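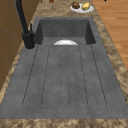
4.3 厨房水槽场景的设置与检查

本节适用于在 Tyagi 仿真环境中使用带沥水板水槽的操作任务，包括抓取、放置、转移和开关水龙头。实体工位的设置见第6章。机械臂模型的导入与标定须已按4.1节完成，未完成者不得进入本节步骤。

4.3.1 开始之前

确认下列条件：
- 场景库版本与项目清单一致，本地没有未提交的修改。
- 操作者账户具有场景编辑权限。只读账户可以执行4.3.4节的检查，但不能保存结果。
- 物理步进与渲染已解除绑定。两者绑定时，接触参数的改动在界面上看似生效，回放时仍使用旧值。
- 日志目录可写，剩余空间足够保存一个完整批次。

注意：不要在正在运行的批次上编辑场景。编辑器不会锁定文件，运行中的进程会在下一次重置时读入未完成的修改。

4.3.2 装入水槽和台面

1. 打开场景编辑器，新建空场景，单位选“米”，重力方向选“Z轴向下”。
2. 装入台面资产。台面须先于水槽装入，否则开孔不会自动生成。
3. 装入水槽资产，选择深灰色复合材质、单槽带沥水板的型号。水槽边缘应与台面开孔贴合，四周不得出现可见缝隙。
4. 将水龙头装在水槽的安装平面上。底座必须完全落在平面内。出水管和把手须作为独立刚体保留，不可合并网格。
5. 检查下水口滤盖。滤盖为单独部件，默认与盆底固定。任务中需要取出滤盖时，在部件属性中改为“可移动”，并在任务说明里写明。
6. 装入柜体侧板与地板。两者在本场景中只作碰撞体和背景使用，不设可动关节。
7. 保存为草稿，文件名后缀用“_d”。

说明：沥水板上的沟槽在渲染网格中有实际几何，在默认碰撞网格中则被简化为平面。放置扁平物体的任务可沿用默认网格。放置细长物体或小直径物体的任务，必须改用精细碰撞网格，否则物体在画面上会悬在沟槽之上。

小心：精细碰撞网格会明显延长单步计算时间。一个场景内只对沥水板启用，盆体内壁和台面保持默认。

4.3.3 放置物体

1. 在台面上划定放置区。放置区与台面外缘、水槽开口之间都要留出间隔，间隔值取任务中最大物体底面半径。
2. 先放容器，后放食物。盘子放在水槽后方台面时，应整体位于放置区内，不得压在水槽边缘上。
3. 将食物模型置于盘面上方，执行“落稳”命令，等待速度归零后再锁定初始位姿。不要手动输入高度值把模型贴到盘面上。
4. 一个盘子内放置多个食物时，逐个落稳。同时落稳容易产生侧向推挤，初始位姿无法复现。
5. 为每个物体填写类别标签。外形容易混淆的模型，以资产表中的名称为准，不得凭画面判断。肉类与面包、土豆与柠檬是以往返工最多的两组。
6. 填写干扰物。凡不参与任务但位于机械臂可达范围内的物体，一律登记为干扰物，包括在主视角中只露出一部分的物体。

注意：台面花纹较杂时，深色和棕色小物体在低分辨率下难以分辨。遇到这种情况应调整物体位置或相机，不得为了提高识别率而更换台面材质。材质属于随机化参数，由批次配置统一控制。

4.3.4 视角检查

主视角沿沥水板纵向观察水槽时，按以下顺序检查：

1. 盆体内壁能够辨认，底部阴影没有完全变黑。
2. 滤盖至少有一部分可见。沥水板与盆体交界处的边沿会遮住滤盖近侧，属正常现象，不需要抬高相机来消除。
3. 水龙头底座和把手在视野内。出水管允许超出画面上缘。任务涉及出水口时，必须另加一个能看到出水口的视角。
4. 目标物体及其容器完整可见。仅露出局部的目标物体不得作为抓取目标。
5. 机械臂处于初始位姿时不遮挡目标物体。初始位姿设在画面之外是允许的，须在批次配置中将“首帧可见”一项设为“否”。

检查完成后，在三组光照设置下各重置一次，再看第1项和第4项。其余各项不随光照变化，无须重复。

4.3.5 安全限值

仿真中的限值与实体工位使用同一份文件。任何人不得为了让仿真任务通过而单独放宽限值。经放宽限值得到的策略，不得下载到 Brundton 实体工位。

1. 载入限值文件，核对文件校验值。
2. 将水槽盆体内部设为受限区。机械臂末端进入受限区后，速度自动降至低速档。
3. 将水龙头整体设为避碰对象，操作水龙头的任务除外。除外任务只放开把手，出水管和底座仍保持避碰。
4. 将柜体侧板设为避碰对象，不设除外。
5. 执行一次空载轨迹，确认进入与离开受限区时日志中各有一条记录。缺少任何一条，停止后续步骤并检查区域边界。

警告：受限区须随水槽资产一起移动。平移或旋转水槽后若未重新生成区域，限值会留在原位置，日志不会报错。

4.3.6 试运行

1. 用固定随机种子21运行一次，保存回放。
2. 用同一随机种子再运行一次，逐帧比较物体位姿。结果应一致。不一致时先检查物理步进设置，再检查4.3.3节第3步的落稳记录。
3. 换用随机种子26，运行9次，每次重置后不得手动调整物体。
4. 出现物体穿透沥水板、食物从盘中自行滑出、滤盖抖动之一者，场景退回草稿状态。
5. 全部通过后，将文件名后缀由“_d”改为“_r”，提交审核。

试运行失败的记录应保留，与通过的记录放在同一目录。删除失败记录后提交的场景，审核人应直接退回。

4.3.7 记录与审核

提交时须附以下内容：
- 场景文件及资产清单，清单中列出碰撞网格类型
- 干扰物登记表
- 限值文件校验值
- 试运行日志和回放
- 与上一版本的差异说明，首次提交填“无”

设置人与审核人不得为同一人。审核人须独立打开场景并重做4.3.4节，不得只看设置人提供的截图。Teswood 站点的场景由 Bimla Pant 审核，Stedthorpe 站点的场景由 Brijesh Sisodia 审核。两个站点共用的场景由双方分别签署，先签署的一方不得在对方签署前发布。

已发布的场景不得原地修改。需要改动时复制为新版本，从4.3.2节第7步重新开始。仅更正标签文字的，可以跳过试运行，但仍须审核。

4.3.8 常见故障

水槽四周出现缝隙：台面与水槽的装入顺序有误，或水槽缩放值不为1。删除两者，按4.3.2节重新装入。

把手不能转动：把手与龙头主体的网格被合并，或关节被锁定。先查关节状态。合并后的网格无法在编辑器内拆分，须重新装入资产。

落稳后食物缓慢移动：摩擦系数未载入，常见于从旧版场景复制的盘子。在材质栏中选“重新关联”，然后再次落稳。

回放与日志时间不符：运行期间渲染进程曾被暂停。以日志时间为准，该次回放不得用作提交材料。

受限区内未降速：区域未随水槽更新，或任务配置覆盖了限值文件。后一种情况须报告审核人，操作者不得自行删除覆盖项后继续运行。

相关章节：4.1 机械臂模型导入；4.4 柜门与抽屉；6.2 实体工位限值核对

Tyagi 使用手册 | 文档问题请联系所在站点审核人 | 版权所有，未经许可不得转载 | 返回顶部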